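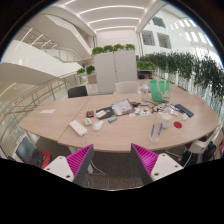

What a Gripper Really Costs

When I told my editor I wanted to write about shopping for robot tools, she asked if I could make it sound like anything other than a spreadsheet. I said I'd try! But there is a spreadsheet in it, so fair warning.

It belongs to Shalini Bhardwaj, who runs the equipment budget at Timader, a small shop that teaches robots to tidy up after people. Desks, mostly. Cups, cables, computer mice, sheets of stickers, all the stuff that piles up on a big shared table by the end of the afternoon. Her team works with hand-held grippers, two fingers with ribbed magenta pads, and a person does the job by hand while the tool records it. The arm comes later, and so does the big bill.

I'd assumed the arm was where the money went (it's the part I'd want to show my friends). Shalini laughed and turned her laptop around. The line she wanted me to look at was pads. Timader had planned on 16 spare sets for the year and went through 32.

"I budgeted for the tool like it was a hammer," she told me. "It's closer to a pair of running shoes."

So her plan for next year has a wear column, and I love the wear column. Pads go in it, and so do screws, mounting plates, cords, and the extra power strips that every new workspace seems to swallow. She keeps $700 in there that isn't assigned to anything at all, and she had to fight for it. Her boss wanted a name next to every dollar.

Then there's the question of who to buy from. Timader got quotes from two suppliers, Grirnach and Akyol. Grirnach was cheaper per gripper but wouldn't sell the fingers on their own, so one cracked plate meant a whole new tool. Akyol sells every piece separately and takes up to 51 days to ship. Shalini went with Akyol and now orders in December for spring, which makes her sound like a gardener planning her tulips.

The arm itself is called Oko, and it's still only a line on the plan. She's pushed it back a quarter, partly for the money and partly to find out which jobs it should be bought for. Picking up a cup is one thing. A knot of black and white cables next to a tote bag is another - a stronger arm won't help much there, and she'd hate to pay for lifting power she never uses.

I asked what she'd buy tomorrow if somebody handed her a blank check. She thought it over for a good while and said more pads, then a second person to keep the parts shelf in order.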